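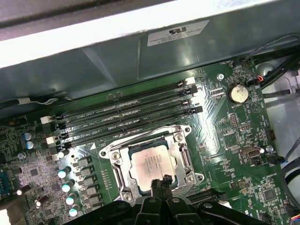 Processor and memory slots inside an open desktop case.

How to Retire an Office Desktop Computer

April 8, 2023
By Janka Kolář, Clesum Office of Property Services

Departments that no longer need a desktop computer must return it through Property Services. The steps below apply to all equipment bought with department funds, whatever its age or condition. Please allow four weeks from request to pickup during July, when most offices clear their rooms.

Step 1. Save your files. Copy anything you wish to keep to your department's shared folder. Open several of the copied files from another computer before you go further. Files cannot be recovered after the drive has been erased.

Step 2. Sign out of licensed programs. Some licenses are tied to a single computer and must be released from that computer while it still runs.

Step 3. Complete Form 31. Enter the property tag number and the serial number exactly as printed. The form must be signed by the department head — a signature from an office assistant will not be accepted.

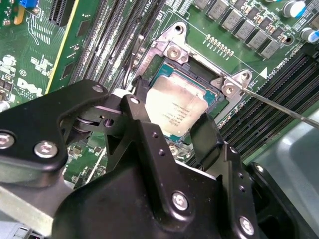 Departments should not remove parts before pickup, even parts they paid for separately. Memory or drives that will be used in another computer must be listed on the form, and our staff will transfer them. Equipment with parts missing and not listed is sent back to the department.

Step 4. Prepare the equipment. Unplug all cords, coil them, and place them in a bag marked with the tag number. Do not tape cords to the case. Monitors need a separate form.

Step 5. Request pickup. Offices in the Andholm building may bring up to 4 computers to the loading desk without an appointment. Larger returns are collected by cart.
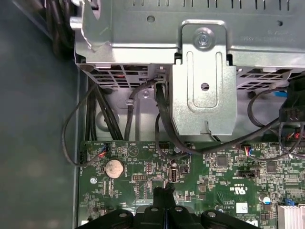

Interior of a desktop case, with the metal drive cage at top.

After pickup, the drive is erased and a certificate is sent to the person named on the form. Keep the certificate with your department's property records. Computers valued under $200 are recycled; all others are offered to other departments first.

Questions about Form 31 may be directed to Yakubu Nnaji at the Property Services desk.

Last updated: April 2023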